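FOR RELEASE March 24, 2024

Messide publishes first results from household and shop-floor chore trials

TRESTSIDE – Messide, an automation testing company, today published the first results from its chore trials, a program that asks whether robot arms are ready for ordinary work in homes and small shops. The short answer is that they can do parts of a few chores, with a person close by. None of the control systems tested so far can be left alone with a cluttered table.

The trials cover 417 chores, from emptying a dish rack to putting mixed goods back on a shelf. Each chore is written on a single page in the words a homeowner or shop manager would use. A control system gets 2 attempts at each one in simulation. Chores that go well there are moved to real hardware at the company's Trestside workshop.

"People keep asking us when they can buy a machine that tidies up," said Simone Bittencourt, who leads the trials at Messide. "I tell them to look at one table with odd things on it. Picking up a box of a known size is mostly solved. Picking up something long and thin that is lying flat is still hard, and a home is full of things like that."

Picking and sorting made up the largest group of chores. Systems did best with boxes, cans and other items with flat sides. They did worst with narrow metal parts, cutlery, cloth and anything with an uneven shape. Grip position was the most common cause of a failed attempt. Lighting came next – strong shadows led several systems to misjudge where an object ended.

Shop-floor chores scored higher than household chores overall. Messide puts this down to the setting. A shop usually keeps its stock in the same place, and the same items come back every day. A kitchen table is different every evening.

The tabletop set uses a single arm fixed beside a wooden table, with objects that don't normally belong together.

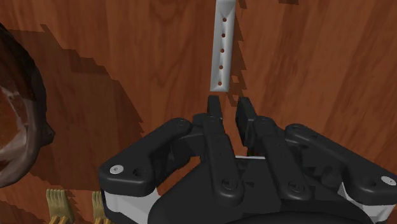
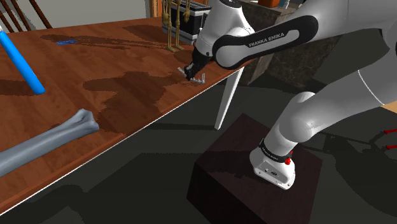

Simulated views from the tabletop set.

The full set of chore pages is called Trurkthorpe and will be open to outside teams in April. Teams may enter any control system they like and will receive a written report for each chore, including failed attempts. There is no fee for the first 500 runs. Messide will not publish a team's scores without its agreement.

A second part of the program, named Kuroda, will look at how long a person has to stand by while a machine works. Shop owners who spoke with Messide said this mattered more to them than speed. A slow machine that needs no help is useful to them at night. A fast one that stops and waits for someone is not.

"We would like to publish a list of chores a shop can hand over today," Bittencourt said. "Right now that list is short, and every item on it has conditions attached."

Some 4000 simulated attempts are planned for the next round, with more weight given to thin and irregular objects. Results will be published chore by chore as they are checked.

About Messide
Messide tests automation equipment and control software for retailers, workshops and home product makers. The company is based in Trestside.

Press contact: Simone Bittencourt, Messide, Trestside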